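Materials in Daily Use, Handout 2: The Paper Cup
Tutor: Ita Moynihan, Kadthorpe 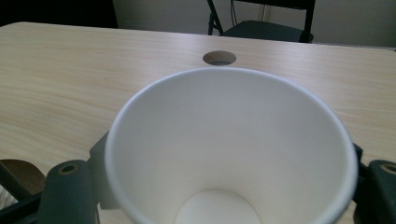
Last time we ended on the claim that a paper cup is "just paper". I don't accept it, and by the end of this session I hope you won't either. Plain paper left holding tea goes soft. Most cups for drinks have a thin lining, usually plastic, and the lining is what makes them a nuisance to recycle.

Terms you'll need

Rim: the top edge, rolled outwards. It stiffens the mouth and is kinder to the lip.
Side seam: where the wall, cut flat as a curved strip, is wrapped round and joined.
Taper: lets cups stack. Sellers say it also improves the grip – I have yet to see a decent test of this.
Base: a separate disc, fixed in at the foot of the wall.

On the Griltby reading

Read pages 11 to 27 before the September session. Griltby says a mug must be used 647 times before it beats paper. Be suspicious of a figure that exact. How hot was the washing-up water? Was the mug ever dropped? He doesn't say. Dantas is more careful but leaves out lids altogether.

To do at home

Slit a used cup down its seam and flatten the wall. Soak a strip in warm water overnight, then try to peel the layers apart. Write down what you find, even if it disagrees with me. Bring the base too, in a bag please.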